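The Card for Shiuli

I had exactly one evening to make a birthday card for Shiuli Howlader, and I spent the first hour of it looking for my good scissors. (They were in the fridge drawer with the cheese. Don't ask me, I have no idea either!)

You have to understand that Shiuli taught me everything I know about cards. We met at the Jerdale stamp swap, where I was standing at a table with 409 sheets of somebody's leftover cardstock and no clue which side was the front. She took the sheet out of my hand, ran her thumb across it and said, "Smooth side up, honey." That was the whole lesson, and we've been friends ever since.

So the card had to be good. I wanted a row of little paper houses across the bottom and a big peach moon, and inside I'd write something that would make her cry a little. I cut the houses first. The third one came out crooked, so I made them all crooked and decided it was a very old street. Then I got out my Vokex ink pad, the dark plum one, and stamped the windows, and of course I put one window in upside down so it looked like a door floating up by the roof.

I sat there and stared at that door for a long time. Then I drew a tiny ladder going up to it with my white pen, and a tiny cat on the ladder, and wow, now it was my favorite house on the street.

The moon was harder. I'd been saving a scrap of pearly paper that Đào from the Hendevier shop tucked into my bag back in March, and it was just barely big enough. I traced a teacup on it and held my breath the whole way around. When I popped it up on foam squares it threw a real little shadow on the rooftops, and I may have clapped.

Then I had to write the inside. I had more than 1000 words in my head and room for maybe twenty. I tried being funny, and I tried being wise, and I used up 2 inserts doing it. By then it was almost midnight and the glue had dried on my elbow. So I wrote, "Smooth side up, honey. Love, me," and stuck it in the envelope before I could change my mind.

She called the next morning before I'd even had coffee. She didn't say hello.

"Why is there a cat on a ladder?" she said.

"He lives there," I said.

She was quiet for a second, and then I heard her blow her nose.
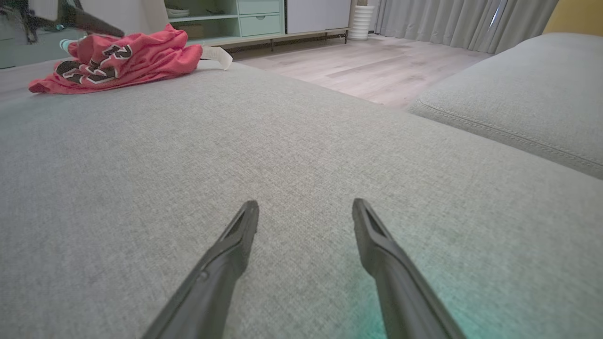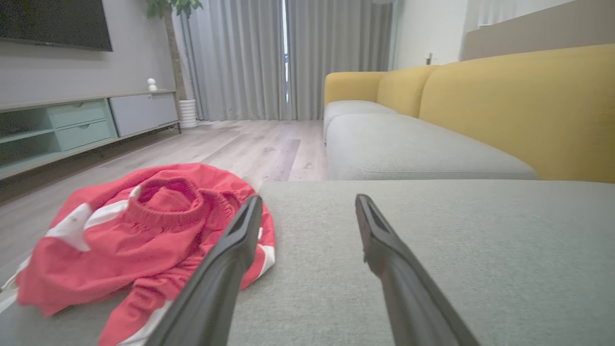
How do you keep a popped-up moon from getting crushed in the mail?

Put a piece of thin craft foam over the front of the card with a hole cut out for the moon, then use a padded envelope and ask for it to be hand stamped.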